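This site uses cookies to improve your visit. Accept | Manage settings

Sorting Loose Cables Into Baskets

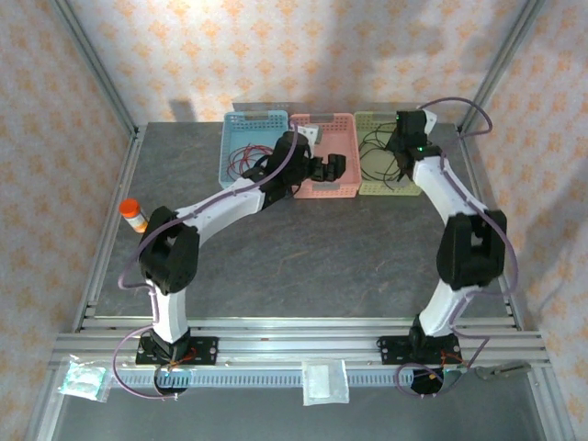

Loose cables should be sorted before they are stored. Allow one basket for each kind.

1. Unplug all cables and lay them flat.
2. Separate thin wires from heavier cables.
3. Coil each cable and secure it with a tie -- do not knot it.
4. Place each group in its own basket and set the baskets side by side at the back of the table.
5. Keep bottles of liquid out of the baskets.

Questions may be directed to Akua Frimpong, Room 400.

Related
Labeling Storage Baskets
Clearing a Shared Worktable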